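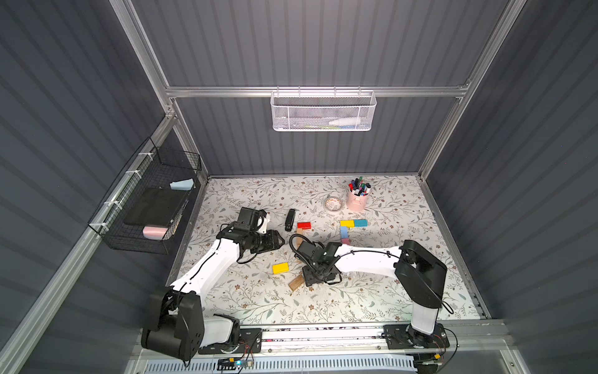
3. Setting Up the Table for the Block Task

This section covers the two-arm block task used in the Plindby Robotics Club practice sessions and in the Nistisico student round. Finish Section 2 (power, cables and homing) first. Two students are needed, one at the Matar control laptop and one at the table.

3.1 Before you power the arms

1. Check that both base plates are tight on the front rail. Use the hex key from the Storetti kit.
2. Smooth the mat flat, working from the back wall toward the rail. A ridge in the mat will tip a block when the gripper pushes it.
3. Pull gently on each gripper cable. It should have enough slack for the wrist to turn fully both ways.
4. Look under the front rail for loose connectors. Do not plug anything in while the power switch is on.
5. Close the laptop's other programs and open Matar. Load the club profile.

CAUTION: Keep hands and sleeves outside the cell whenever the arms are powered. The table student calls "clear" before the laptop student enables the motors.

3.2 Placing the objects

1. Put the marker cup and the other desk items down first. They stay in place for the whole run and count as obstacles.
2. Spread the blocks over the middle of the mat. Mix painted and plain ones.
3. Leave at least one block within easy reach of each arm.
4. Do not stack blocks at the start.
5. Step back, call "clear," and enable the motors.

Note: The baskets on the walls are for storage. Do not take items from them during a run.

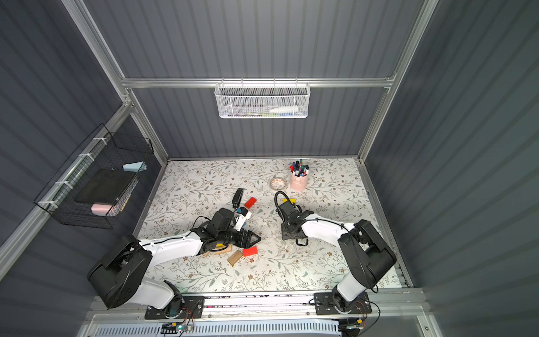
Picking up a block takes more planning when there is clutter nearby. Choose the approach side before you lower the arm, and keep the other arm still until the block is off the mat. The red block right next to the stapler should be gripped so that neither finger has to go down between the two. Once a gripper is down over a block, the way the right one is over the yellow block, the overhead view hides part of it, so switch to the wrist view in Matar before closing the fingers. If the block turns as the fingers close, open them, raise the arm and start again.

3.3 Building the line

1. Start at the back of the mat. Place two blocks end to end, running left to right.
2. Add the next block below the left one, turned to point toward the front rail.
3. Continue the line forward from there. Each block has to touch the one before it.
4. Use whichever arm is closer. If both can reach, the laptop student decides and says "left" or "right" out loud.

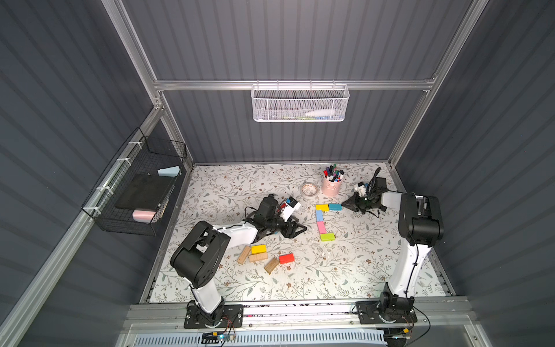
5. After each placement, raise the gripper straight up before moving it sideways. Dragging the fingers across a finished part of the line is the most common way to lose points.
6. A block that lands crooked may be nudged with closed fingers. You get 3 attempts per block. After that, leave it and go on.
7. When the line is done, move both arms to the park position and disable the motors.

3.4 Saving the run

Press Save in Matar and wait for the run number to appear. Write it in the log book with your initials. This season's runs start at 2,195, and lower numbers belong to last year's team. If the number does not appear, leave the laptop on and tell the coach.

Saturday groups should also park the arms and switch off at the wall before leaving. Go on to Section 4 for camera checks.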